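Showbiz > TV > On Set

News TV Soaps Music Royals Style Competitions

Inside Grondale: our day at the soap's open day, and the baby news everyone was told not to ask about

September 3, 2020

13 shares 2 comments

The invitation promised "unrivalled access" to the set of Grondale, which is a big thing to promise on a card that also asks you to bring your own lunch.

Grondale is made at Kirngate, a set of former carpet warehouses behind a ring road. The open day used to be a proper crush, with up to 800 fans let through in an afternoon and a queue for the pub set that went back past the car park. This year it was press and a handful of prize winners, all in masks, moved round in small groups by people holding paddles. My group had the purple paddle. I never found out if purple was good.

We were there, officially, to see the new hospital corridor. Unofficially we were there because Wenceslao Ayala, who plays the vet, and his wife are expecting a baby, and he hadn't said a word in public since the news came out in a magazine last month. The press officer got in early. Wenceslao would be "delighted to talk about the storyline", she said, and then she said it again, more slowly, looking at the man from the radio.

First, though, the street. You'll have been told that sets are smaller in real life, and Grondale's high street is tiny. I could have walked it in the time it takes to find my keys. The chemist has no back. The church is a porch. The prize winners loved all of it, and one woman cried outside the café, so perhaps I'm the wrong person to send. But I did notice that the famous red front door, the one the Pacheco family have been slamming at each other since the first series, had been painted so often that it no longer shut. The slam is added later.

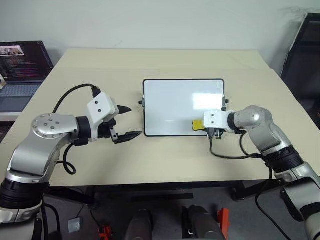

Two arms over a tabletop. Kirngate, press day

The hospital corridor is a corridor. We were told it had cost a great deal, though when I asked how much I was told it was "a significant investment in the show's future". It has swing doors at both ends and a noticeboard, and I suspect every character will be wheeled down it by Christmas. They are very proud of the floor.

Rutilio Barrera, the producer, met us there and gave a speech. He has been in the job since March, which can't have been much fun, and he was friendly enough. He said the show was "going back to its heart". The last producer said that too, and so did the one who dropped the tram on the wedding. Barrera wouldn't be drawn on who is leaving. He did say episode 867 would be "the one people remember", and when somebody asked what number they were up to now he had to check with a colleague.

Then Ayala. He came in wearing his own jumper and sat a long way off, and for a while everyone was good and asked about the vet. The vet, since you ask, is going to find out he is a father. So there we all were, nodding away at a man describing the shock of coming parenthood, in character, with the press officer stood behind him like a teacher on a coach trip. The radio man finally asked if he was drawing on anything personal. "I've always liked animals," said Ayala.

It got a laugh and he deserved it. I do wonder, though, how much of this is really about privacy. The magazine that broke the news had eight pages of the couple at home, with the nursery, and somebody must have opened the door to them. There is a perfectly good case for keeping your family out of the papers - and another for selling the story if you fancy it - but it's a bit rich to do the second and then have us warned off as though we'd been through the bins.

He was nice about it afterwards. He said they were both well, they were tired, and they'd picked a name and then gone off it. That was more than I'd had from anyone else all day.

On the way out we were each given a bag from Mernia, who sponsor the show: a mug, a pen and a leaflet about Mernia. The prize winners got the same bag and a photo outside the red door. It was propped shut with a sandbag.

Grondale returns later this autumn.

Share Tweet Email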